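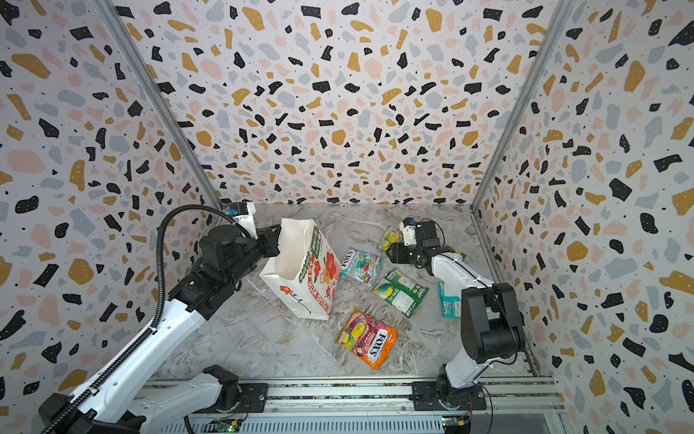
Remedios Cruzado objected, at the end of last session, that pattern is simply what people put on a surface when they can't afford a better surface. She has a point, and she has left me with a week of notes to rewrite.

Surface and Ornament
Handout 7: Speckles, veins and other imitations

Reading for this session: the chapter on floors in the course pack. It is 30 pages long and the first four can be skipped, as the author is settling a quarrel with someone we don't read.

1. What terrazzo was

Terrazzo began as thrift. Marble workers in and near Venice had heaps of offcuts, and somebody had to do something with them. The chips were set in a binder (lime at first, cement a good deal later), left to harden, and then ground flat with a stone on a long pole. The grinding was miserable work. Goat's milk is often said to have been used as a sealer. I have never found a source for this that I would lend money to, but it turns up in every book, so expect to meet it.

The result was a floor for people who spent their days cutting better floors for others. It was hard and cheap, and could be patched by anyone with a bucket. Later the rich noticed it and it stopped being cheap.

2. What terrazzo is now

In present-day use the word covers at least two things. One is the material: chips in a binder, ground and polished. The other is a picture of the material, printed on paper, vinyl, tiles, oven gloves and the covers of notebooks. The printed kind tends to have larger flecks, set further apart, in colours that no quarry has ever been asked to supply. Mustard is popular. So is a pink that my mother would have called "plaster".

When you write about a patterned surface, say which of the two you mean. If you can't tell, write "terrazzo-style" and move on. Marks were lost over this last year, and a few tempers.

3. Marble, and the look of marble

Imitating marble is far older than printing. Romans painted it on plaster walls. Church decorators painted it on wooden columns, sometimes within sight of real marble, which takes nerve. Plasterers made scagliola, a coloured plaster paste polished until it shone, and by the eighteenth century some of it was so good that patrons asked for it by name.

The usual test is touch. Stone feels cold to the hand because it draws heat away quickly, and a painted plank doesn't. This is no help with a photograph, so for the assignment please confine yourselves to surfaces you can reach.

Veining is where most imitators come unstuck. Real veins wander, fade and cross each other without much sense of occasion. Painted ones tend to run the same way at the same angle, like commuters. Printed ones repeat. Find one odd-shaped vein and look for its twin further along; on the ground floor of the Turingate building it comes round again before you reach the lift.

4. Is it a lie?

The nineteenth-century moralists said yes, at length. Their case was that a material pretending to be another one corrupts the person who walks on it. I have walked on lino with a parquet print for most of my adult life and leave the verdict to you.

Reynaldo Sarmiento's reply, in the course pack, is that a pattern everyone recognises as printed deceives no one and should be judged as drawing. Are the shapes well spaced? Does the colour hold up across a whole wall? His weak spot is the word "everyone". Press on it in the seminar.

5. Assignment

Choose one imitation surface you use daily and write 500 words on it. The counter at the Dekau café is taken; I had it nine times last year. Say what it imitates, how well, and where it gives itself away. A rubbing or a sketch is welcome. Samples prised off the wall are not, and the library has asked me to repeat this.

Hand in to room 372 before noon. The box outside the door is for the geographers.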